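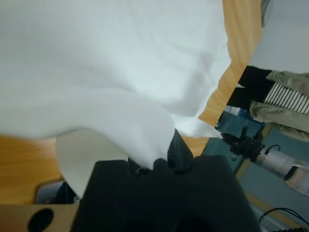
Linen Room and Finishing Area: Annual Safety Inspection, Kettler Guest House

January 2026
By Rochelle Pearce

Scope: ground-floor laundry, dryer alcove, linen store, finishing room, rear corridor to the loading door. Total inspected area 1,208 square feet. Guest floors and kitchen are covered by separate checklists.

Status codes: OK = acceptable. M = monitor, recheck at next walk-through. F = fix required, work order raised. NA = does not apply. Comments are entered only where the status needs explaining or where the previous inspector left an open item.

SECTION 1. ACCESS AND EXITS

1.1 Corridor to loading door clear for its full width. Status: F
Comment: Two linen carts parked against the left wall. With both carts in place the door to the electrical closet opens only partway. Carts to be kept in the marked bay inside the laundry. The floor tape for the bay has worn off and needs to be replaced first.

1.2 Loading door opens from inside without a key. Status: OK

1.3 Exit sign lit, battery backup holds. Status: OK
Comment: Test button held down for the full test period. Sign stayed lit.

1.4 Emergency lights, laundry and linen store. Status: F
Comment: Laundry unit passed. Linen store unit dimmed soon after the test started. Battery is the original. Replace the battery, write the install date on the case in marker.

1.5 Thresholds and floor transitions. Status: M
Comment: Metal strip between the dryer alcove and the laundry has one screw standing proud. Screw driven back during the inspection. If it backs out again the hole will need a plug.

SECTION 2. DRYERS AND VENTING

2.1 Lint screens clean and undamaged. Status: OK for dryer 1, F for dryer 2
Comment: Dryer 2 screen has a tear along the lower seam. A torn screen passes lint straight into the blower housing. Dryer tagged out until the Velteck replacement screen is fitted. Do not patch with tape.

2.2 Lint screens cleaned after each load, log initialed. Status: M
Comment: Log is complete for day shifts. Evening entries have gaps in November.

2.3 Vent duct rigid metal, joints sealed with foil tape. Status: OK
Comment: The plastic flex duct noted on the last inspection is gone. Rigid duct fitted with one elbow. Duct run is short and can be brushed from the outside.

2.4 Exterior vent flap opens and closes. Status: F
Comment: Flap sticks half open in the cold. Hinge pin is corroded. Replace the full hood.

2.5 Space behind dryers free of lint and dropped items. Status: F
Comment: Lint buildup behind dryer 1 along the baseboard, plus several washcloths. Both dryers to be pulled forward and the floor vacuumed. Add this to the monthly task sheet.

2.6 Cleaning rags and towels used with oil or wax kept out of the dryers. Status: M
Comment: Rags from the floor polishing crew were found in the general soiled bin. They must go in the lidded metal can by the loading door. Drying oil left in cotton can self-heat after washing, and a warm stack will hold that heat. New label to go on the can and on the bin.

2.7 Full cool-down cycle used before unloading. Status: OK
Comment: Asked two attendants separately. Both described the procedure correctly.

SECTION 3. WASHERS AND CHEMICALS

3.1 Supply hoses free of bulges and cracks. Status: OK
Comment: Braided hoses, fitted last year. Next replacement date is on the tag.

3.2 Shutoff valves turn by hand. Status: F
Comment: Hot valve on washer 1 will not turn without a wrench. Replace the valve. Until then, keep the wrench on a hook beside it.

3.3 Floor drain clear. Status: OK

3.4 Chemical containers labeled and closed. Status: F
Comment: One spray bottle of diluted Clornovus had a handwritten label with no hazard wording. Bottle emptied and discarded. Printed labels are in the top drawer of the supply desk.

3.5 Bleach and acid-based products stored apart. Status: M
Comment: Separate shelves, same cabinet. A spill from the upper shelf could reach the lower one. Move the rust remover to the cabinet in the linen store. Spill tray to go under each product.

3.6 Safety data sheets present and current. Status: OK
Comment: Binder is on the wall bracket. Sheet for a discontinued softener removed.

3.7 Gloves and eye protection available. Status: OK

3.8 Eyewash station flushed and logged. Status: M
Comment: Flow is good on both heads. Water ran discolored at first and then cleared. Increase flushing to once a week and initial the card.

SECTION 4. FINISHING ROOM

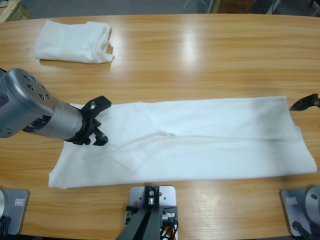
Photo: Felicja Kaczorowski, Gristdale

4.1 Table stable, fasteners tight, no splinters or sharp edges. Status: OK
Comment: Push-tested from both ends. Run a piece of old hosiery over the edges as well as looking at them, as raised grain will snag it before it can be seen.

4.2 Table surface clean and dry before linens are laid out. Status: OK
Comment: Wax polish is not to be used. It transfers to cotton and shows up as a gray mark after pressing.

4.3 No hot iron used directly on any finished wood surface. Status: F
Comment: Heat mark found on the windowsill beside the ironing station. An iron rest is supplied and was in the cupboard. Returned to the ironing station. Attendants reminded in writing.

4.4 Iron cords free of damage, strain relief intact. Status: F
Comment: Iron B has exposed inner insulation where the cord enters the handle. Removed from service and the plug cut off. Iron A passed.

4.5 Irons plugged directly into wall outlets. Status: OK
Comment: No extension cords or power strips in use in this room.

4.6 Lighting sufficient for inspecting fabric. Status: OK

4.7 Folding height suitable for repeated work. Status: M
Comment: One attendant reports lower back pain when folding large sheets. Pair folding to be used for king sizes. Rotate folding and pressing at each break.

4.8 Steamer emptied at end of shift. Status: M
Comment: Scale in the tank. Descale and refill with filtered water.

SECTION 5. LINEN STORE

5.1 Shelving anchored to wall. Status: OK

5.2 Shelf loading within limit. Status: F
Comment: Posted limit is 300 pounds per bay. Bay 3 holds table linens on four shelves and the center shelf is bowed. Contents weighed by the stack on the goods scale. Result is over the limit. Bring the bay down to 200 pounds and leave it there until the center shelf has been replaced.

5.3 Heaviest items between knee and shoulder height. Status: F
Comment: Banquet cloths are on the top shelf of bay 3. Move them to the middle of bay 4. This clears most of item 5.2 at the same time.

5.4 Clearance below sprinkler heads. Status: OK
Comment: Red line on the wall marks the highest permitted stack. All stacks below it.

5.5 Step stool in good order. Status: OK
Comment: Rubber feet replaced since the last inspection.

5.6 Signs of damp, mold or pests. Status: M
Comment: Slight musty odor in bay 1, outer wall. Moisture reading slightly above the other walls. Pull the bay forward far enough to let air behind it. Take a second reading at the next walk-through.

5.7 Linens inspected for tears, loose hems and hanging threads. Status: OK
Comment: Sampled from the white table linens and flat sheets. Rejected pieces go in the rag bag with the corner cut off so they are not returned to stock.

SECTION 6. FIRE EQUIPMENT AND RECORDS

6.1 Extinguishers mounted, charged, pin and seal present. Status: OK

6.2 Extinguisher tags current. Status: M
Comment: Linen store tag comes due soon. Contractor has it on the list for the next visit.

6.3 Smoke detector, laundry. Status: OK
Comment: Vacuumed and tested.

6.4 Injury log reviewed. Status: OK
Comment: One minor burn from a press plate. First aid given on site. Follow-up training recorded.

6.5 New staff signed off on this checklist. Status: F
Comment: Two signatures missing. Neither person is to run a dryer alone until signed off.

PRIORITY OF REPAIRS

First: dryer 2 screen (2.1), vent hood (2.4), lint behind dryers (2.5), bay 3 load (5.2 and 5.3).
Second: emergency light battery (1.4), hot valve (3.2), corridor carts and floor tape (1.1).
Third: replacement for Iron B (4.4), staff signatures (6.5).

Budget note: the vent hood and the battery together were quoted at $285, parts and labor. The dryer screen is on order and is charged to the equipment account. Shelf replacement has not been quoted.

Items 3.4 and 4.3 were corrected during the inspection and will be checked again on the next walk-through. They keep the F status in this report so that the repeat check is not missed.

3 comments

laundrylead_m
On 2.5, we pull ours every month and it still fills a vacuum bag. Half of it comes out of the gap under the kick plate. Take the plate off too, it's four screws on most machines.

D. in facilities
Does the shelf limit in 5.2 mean per bay or per shelf? Our signs just give one figure and every inspector reads it differently.

Rochelle Pearce
Per bay, evenly spread. If the sign doesn't say, check the maker's sheet, and treat the figure as per bay until you have it. Thanks for the kick plate tip, I have added it to the monthly sheet.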